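4.2 Glass turntable plates and other thin appliance parts

Most chore benchmarks stay with cups, towels and drawers. We wanted to know how a policy does on the small upkeep jobs that come with kitchen appliances, so the Plurkari task set includes handling the turntable plate of a microwave oven. The plate is clear, wide and low, and a depth camera sees very little of it. A person finds the rim by touch and thinks nothing of it.

Demonstrations were recorded with a pair of hand-held grippers, one per hand, at a round table. Yaneth Londoño and Cristian Castaño shared the recording work, and 50 demonstrations of this task were kept out of the 2,000 in the full set.
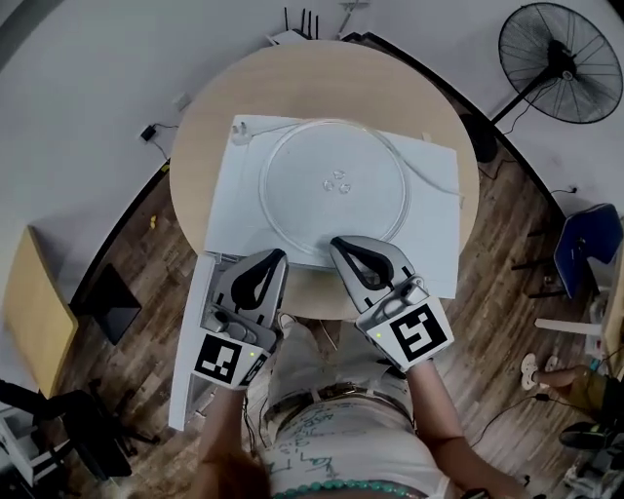
Each demonstration was split into approach, contact, lift and placement. Approach is learned easily. Contact is where the trained policy loses most of its attempts: it closes too high and misses the rim, or it pushes down and the plate slides. Of 12 trials on the arm, the policy finished 2. In the other trials it stopped at contact or dropped the plate within a hand's width of the table. We count a drop as a failure even when the glass is unharmed – a household would.

The rest position matters more than we expected. Early recordings began with the grippers wherever the operator happened to hold them, and the policy learned to drift before it moved. Later recordings begin and end with both grippers laid down at the near side of the work surface.
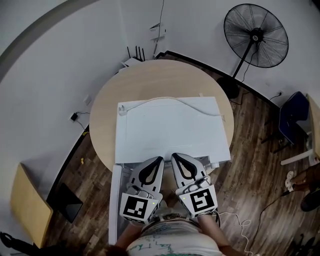 Figure 4. Both hand-held grippers resting side by side on the white panel, fiducial markers mounted on their backs.

With the fixed start the drift went away, but contact did not improve. Octavio Palomino repeated the trials with an opaque plate of the same size and the policy did better at finding the rim, so we put much of the remaining error down to vision. Grip force is treated in Section 4.3.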